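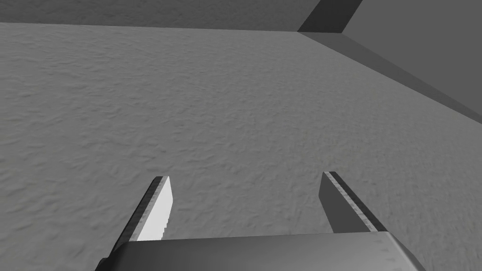
Pourquoi l'eau du robinet n'a-t-elle pas le même goût d'une ville à l'autre ? Le goût dépend surtout des minéraux dissous, du chlore ajouté au traitement et du temps passé dans les tuyaux.

À Groston, le réseau compte 147 kilomètres de conduites. Giuliana Huanca y prélève des échantillons depuis 2 ans, le plus souvent le matin, avant l'ouverture des écoles. 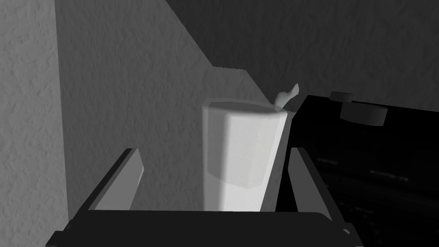 Le calcaire arrive en tête des plaintes des abonnés. Il ne présente pas de danger pour la santé, mais il marque la vaisselle et modifie le goût du thé. Pour en juger chez soi, un récipient haut et pâle, presque blanc, comme celui qui se dresse ici entre deux barres sombres, convient moins bien qu'un verre incolore posé devant une fenêtre.
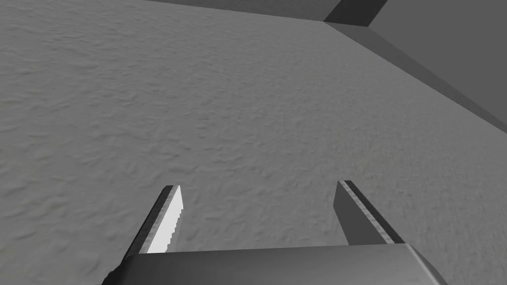
Le sous-sol explique une bonne part des écarts. L'eau du plateau de Taipe traverse du calcaire fissuré et ressort dure ; celle de Zuvano vient d'un massif granitique et contient peu de minéraux. Une surface grise et grenue comme celle-ci, toute en petites bosses, ne renseigne pas sur ce qu'une roche cède à l'eau. Il faut une analyse.

Reste le chlore. Arnulfo Bedoya, qui dirige l'usine de Groston, reçoit 63 appels à ce sujet en juin. Il conseille de remplir une carafe et de la laisser ouverte au réfrigérateur

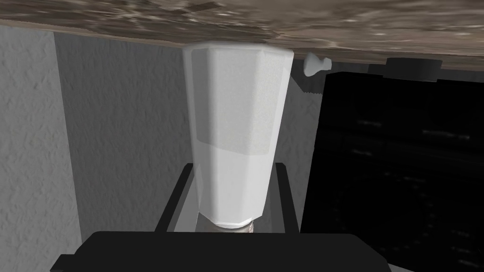

pendant une heure ou deux – l'odeur s'atténue nettement. Au-delà de 24 heures, mieux vaut jeter l'eau et recommencer.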